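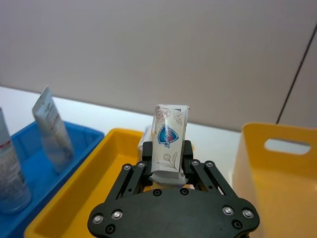 Dear friends at the Halla Fund,

Thank you again for your patience while we got this second report together. December is always a scramble at the Gatbridge wash house, and this one was busier than most, though I'm glad to say it was mostly the good kind of busy.

## Who came

We gave out 115 hygiene parcels this quarter, 28 of them to households we hadn't met before. A good many of the new families live out along the Gultska road, where the bus stops running at 6 in the evening, so we moved our late opening to Saturday and that has helped a great deal. People stay and talk now, and the kettle is rarely off!

The showers are open seven hours a week, as we promised in the application. We had hoped to stretch to more, but the old boiler had other ideas and we lost most of one week waiting for a part.

## What we spent

Soap, shampoo and towels came in slightly under budget – the supplier in Dinu let us order by the case and didn't charge for delivery. Laundry powder went the other way. We would like your permission to move the leftover towel money across to cover it, and I've marked the line in the spreadsheet so you can see what we mean.
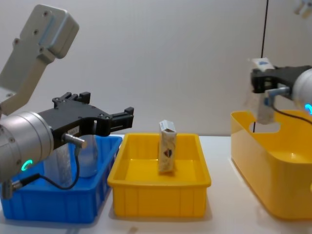
The boiler repair came out of our own reserve and isn't charged to your grant. It may need replacing before next winter, and we've asked two heating firms for quotes. One has arrived and made us all sit down for a minute. We'll send both on when we have them, just so you know what we're up against.

## What comes next

Parents have been asking for children's toothbrushes and smaller towels, so we want to put together a family parcel in the spring. We're also still looking for a better way to let people know when the showers are full, as a few have made a long walk for nothing and I feel bad about every one of them.

If any of you are passing through Gatbridge, please do come by on a Saturday and have a cup of tea with us.

With warm thanks,

The Gatbridge wash house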